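From: Maricel Castillo
To: demo-day list
Date: Friday, September 4, 2020
Subject: Re: Zaritside open day, arm cell questions

> Two things before we commit to the second visit. First, the handout gives
> the approach height over the table but not what it is measured from. Second,
> do the visitors get to see a full transfer, or only the reach and return like
> in June? Our group came a long way for a reach and return. Also please say
> if the lights can be up this time.
>
> Ren

Ren, all,

The height in the handout is measured from the tabletop to the lowest point of the gripper with the fingers closed. It should have said so. Stotuta had it from the flange in their copy, which explains the mismatch you both reported. The corrected handout is revision 11 and the old one can be thrown away.

On the second question: full transfer, yes. June was reach and return only, as the grasp planner was rejecting most of its candidates on shiny surfaces and I did not want to run it with 20 people in the room. The rejection threshold has been changed since then. In the last bench series we ran 221 attempts and logged 22 failures. Half of those were timeouts in the planner and had nothing to do with the grasp. I will bring the logs on a stick for anyone who wants them. They are plain CSV, one row per attempt, time in milliseconds.

Lights: the overheads stay off for the first run and go on for the second. The first run is the harder case for the depth estimate and it is the one Navico asked to see. If your people want to take notes, sit on the door side.

Logistics, same as before. Sign in at the Zaritside front desk, not at the loading entrance. Closed shoes. Stay behind the line while the arm is enabled, including when it is standing still. Questions about the controller go to me, questions about the schedule go to Stotuta. I still need a headcount from Navico.

One correction to my earlier mail: I wrote that the stop circuit drops power to the joints immediately. It does a controlled stop first and then drops power. The difference matters if you are writing this up.

The hard part of the tabletop task is telling the vessels apart from what is in them. A metal bowl with a spoon resting in it gives the segmenter two bright objects that share an edge, and the thin handle throws a highlight that can be taken for a rim. Clear glass has the opposite problem, with very little return except at the edges, so the small bowl and the tall drinking glass off to the side are handled by separate settings. The clear plastic container under the gripper gets the glass settings too, and its flaps are still the least reliable item on the table.

Maricel 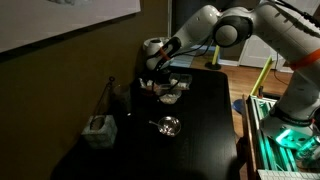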